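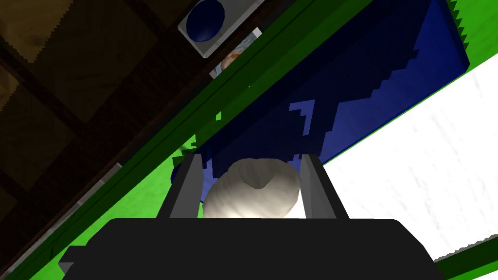

Figure 1. Simulator view from the gripper, with a pale, soft-looking object at the fingers and the blue container behind it.

Automation in Practice, Unit 6
Handout: what we saw at the Larnton open day, and what we didn't

Read this before the discussion session. It covers the July visit to the Timmermans hall at Larnton, mainly the second stop, where the picking demo was run. If you missed the trip you can still do the written task at the end, but borrow somebody's notes on the questions from the floor.

1. What was on offer

The hosts showed three things: a conveyor sorting line, a picking program called Rundeo running in simulation, and a short talk on putting Rundeo to work at the Stistmont warehouse. The sorting line is old technology and does its job. I have nothing to say against it. The talk was a sales talk. The simulator demo is the part worth your time, mostly for what was claimed on the back of it.

2. The claim

The wall poster said Rundeo had made 883 attempts at the picking task in simulation and succeeded in 774 of them. Divide one by the other and you get a little under 88 percent. The presenter said "nearly nine out of ten" and moved on, and most of the room wrote that down.

Before you write down a success rate, you need to know what was counted as a success. I asked. A pick counted if the object left its starting spot and was still between the fingers two seconds later. It did not have to arrive anywhere. When the same runs were scored on placing the object where it was supposed to go, the number fell to 705, or just under 80 percent. That second figure was on a handout by the coffee, in smaller type.

Both figures are fair as far as they go. They answer different questions, and only one of them went on the wall.

3. Looking at Figure 1

Go back to the figure and try to say what the object is. In class I have heard "bread roll" and "rag," and I can't settle it from the picture. For a person watching a demo this hardly matters. For the machine it matters a lot. A rag folds up and stays folded. A roll squashes a bit and then tears. A gripping force that suits one may ruin the other, and a simulator will only show you that if somebody put it in.

Look also at the jagged, stair-stepped edges of the shading inside the blue container. That is a rendering matter and has no direct bearing on the physics, so don't make too much of it. It does bear on any program that works from the picture alone. Real shadows in a real warehouse are not shaped like saw teeth, and a program that has learned from these ones has some catching up to do.

The view is tilted, too, with the container and the green band beside it running up on a slant. A view that rides with the hand gives you a good look at the fingers and a poor sense of the room. Keep that in mind whenever you judge a demo from one view.

4. Terms to know

Sim-to-real gap: the drop in performance when something trained or tested in a simulator is run on actual hardware. Ask for the size of the drop. "Small" is not a size.

Soft-body contact: the simulator's treatment of things that bend and squash. It takes a lot of computing, so it is often simplified. We were told Rundeo's version is "simplified where appropriate." I asked where that was and did not get an answer I could use.

Reset: putting everything back between attempts. In a simulator it costs nothing. On a real bench a person does it, and that person's hours belong in the budget.

5. Hardware results

There were 20 runs on a physical arm. We were not shown them, and the success count was not given. The reason offered was that the setup had changed partway through. That may well be true, and it happens in every lab I have worked in. It also means we left Larnton with no real-world number at all, while the Stistmont talk went ahead as if there were one.

6. Written task

One page, typed. Suppose you run the Stistmont warehouse and have been handed the poster and nothing else. List the questions you would send back before agreeing to a trial, most important first. For your top two, say what answer would make you turn the trial down. Please don't tell me that robots are the future. Bring a printed copy to the session, and have the two percentages worked out to one decimal place.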